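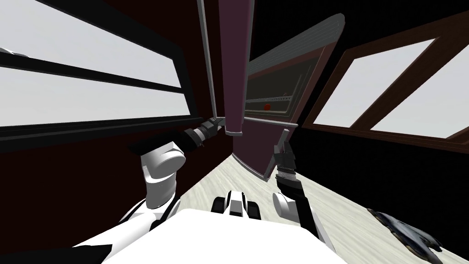 Walk-behind mower dies at 40 minutes, restarts after cooling

Posted by clilldale_dave, October 1, 2024

Mower is a Plorevano 21 inch walk-behind, bought used in April. Starts on the first or second pull. Runs fine for nearly 40 minutes, then surges twice and quits. Will not restart until it has sat a while, then runs normally again. Fuel is fresh, air filter is new, oil is at the full mark. I replaced the spark plug with the type listed in the manual. No change. The dealer in Grumidham wants $130 to look at it and has a three-week wait. What should I check first?

Henok Negussie

Two likely causes: a blocked fuel cap vent or a failing ignition coil. They are easy to tell apart.

Run it until it quits. Loosen the fuel cap right away and pull the cord. If you hear air go in and it starts within a few pulls, the vent is plugged. Clean or replace the cap.

If loosening the cap does nothing, put an inline spark tester on the plug lead while the engine is still hot. Weak or no spark hot, good spark cold, points to the coil. Before you buy one, disconnect the kill wire at the coil and test again, as a chafed wire can ground out intermittently. With that wire off, the stop lever may not shut the engine down, so only spin it with the pull cord and the plug out of the head. Set the new coil gap to the figure in your service manual.

mowerman300

Carburetor. It's always the carburetor on those. I put a Nuchit one on mine and no trouble after that.

plainview_turf

A dirty carb usually surges from a cold start too, so I'd do the cap test before ordering parts. Also pull the blower housing and look at the cooling fins. Mine were packed with dry grass under the shroud and it quit hot the same way. Plug wire off before you reach in there.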